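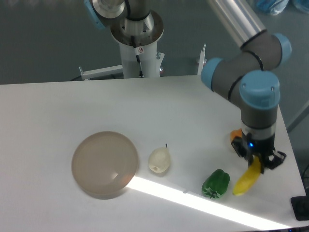

4.2 Site choice and hiring at the bogie overhaul plants

Search articles, authors, keywords Go

Pollach moved its bogie overhaul work to a single site in May, after running two smaller shops for 13 years. The firm told us that rent played a small part in the decision. What mattered more was a rail connection that let whole vehicles arrive without a road transfer. Jendotance, which repairs doors and couplers, gave the same answer but ranked the local supply of trained fitters first.

The two firms hired in different ways. Pollach filled most posts from its old shops and took on 25 new workers in the first year. Jendotance had few staff willing to move – its former plant was 400 miles away – and relied on a training program run with Myung, a wheelset supplier on the same estate. Trainees spent five weeks with each firm before choosing where to apply. Managers at both firms said the shared program cut the time needed to fill a post, though neither kept records that would let us test this.

Figure 5. Arm with two-finger gripper at a white tabletop.

Roriso is the exception in our sample. It kept its overhaul work at the old depot and leased a separate building for parts storage. Its managers expected to lose skilled staff in a move and judged that loss to be more costly than the extra handling. We return to the handling costs in Section 4.3, where the storage lease is treated as a fixed charge.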